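Block-Printed Cloth in the Rotometti Collection
Final project report, Introduction to Art History
April 30, 2022

Question

Our assignment was to choose a group of objects in a local collection and explain how they were made and why they look the way they do. I chose the printed table covers in the Rotometti textile room at Brultovbridge. The covers came from the Baysal workshop, which printed by hand with carved wooden blocks. I wanted to know how the printers handled repetition. A block prints the same shape every time, but the covers do not look mechanical when you stand in front of them.

Method

I looked at 50 covers over two visits. For each one I wrote down the motif, the colors, the width of the border, and where the pattern repeats. I also read the workshop order book, which lists up to 300 blocks, many of them now lost. The order book gives a name and a price for each design but says very little about who carved it.
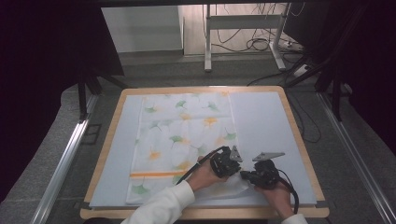 Most of the covers use one large motif and one small one. The large motif is usually a flower or a leaf seen flat, with no shading. The small one fills the gaps. At first I took the small motif for decoration only. After measuring the repeats I think it had a practical use as well. The joints between one printing and the next nearly always fall under a small motif, where a slight error is hard to see.

Color

The early covers have 2 colors and the later ones have more. Each color needed its own block, so a design with more colors took longer and cost more. On several of the later covers the second color sits a little outside the outline of the first. My first notes called this a mistake. I changed my mind when I found the same shift, in the same direction, on covers printed years apart. The workshop may have liked the softer edge it gives.

Comparison

The Statitby catalog shows 200 machine-printed covers from the same region. Their repeats are exact and their borders meet cleanly at the corners. The Baysal borders often do not meet, and the printer had to cut a leaf short or turn the block to finish the row.

Problems

I could not see the backs of the framed pieces. I also had no way to check the dates in the order book, so the order I give for the early and late covers depends on it.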